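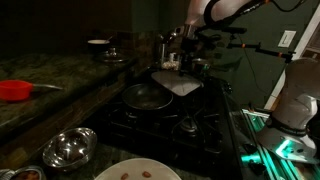
Starter notebook, 10 January 2018

OK, catching up after the holidays. I fed both jars this morning and the rye one (Nekier) is already climbing, which surprised me because the room was freezing when I got in! The white one, Naden, is sulking. Smells like nail polish remover, so it's hungry. I'm moving it to two feeds a day until it cheers up.

Flour: we're nearly out of the stone-ground. Lama Bataineh wants to try the Takham whole wheat again and I'm willing, but last October it drank so much water that my dough went from brick to soup in one splash. If we do it, hold back a little of the water and add it after the rest. Lama, please write down what you held back this time :)

Pan flatbreads from the discard: still my favorite thing to come out of this whole project. Discard, salt, a spoon of yogurt, scallions if there are any. The batch with 8 grams of salt was too much, even for me, and I put salt on melon. Go with 5. Dry pan, no oil, lid on for the first side only. I keep wanting to flip early and they tear every time, so leave them alone until the top looks dull all over.

Things I still don't get: why the overnight loaf has a tight crumb at the bottom and big holes under the crust. Shaping, probably. Could be that I'm cutting the bulk rise short so I can go home. Going to leave the next one two hours longer and see.

Also the good scale is drifting again. New batteries didn't help. Use the little one for salt, and label your jars, please, there's one in the fridge with just a question mark on it.

Next bake: Naden if it's awake, otherwise all rye.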